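Gripper fingers, part two

I got back to the two-arm bench in January, after Brodora shipped the second set of fingers. The Pamico plates are flat and stiff, and I trust them for holding a bowl by the rim. Scooping is harder. The set I had before slipped on anything curved, so I logged 29 tries per set with the controller settings left alone. 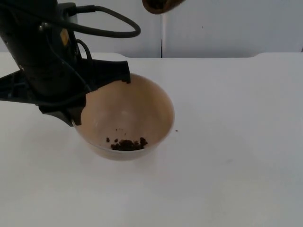 The force limit matters more than I expected. I started at the Kocsis default and the arm kept backing off early. Raising it 19 percent fixed most of that – the rest was my approach angle, and I'm still fiddling with it.

I also compared views. The overhead one is fine for planning, but for spills I go by the wrist camera.

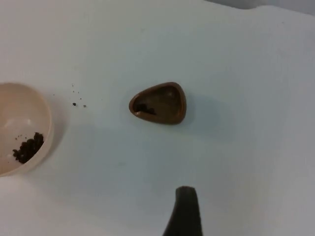 Wrist view, with crumbs between the bowl and the brown dish.

Price is the other thing. The full kit came to 2,465 dollars, and I had planned on roughly 2,000. I'd buy the fingers again, but probably not the cable set.
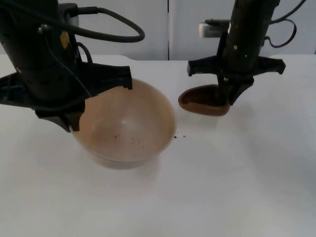

Édgar Bermúdez wrote in to say he would drop the speed before touching the force limit, and that his own Kocsis controller behaved much better once he did.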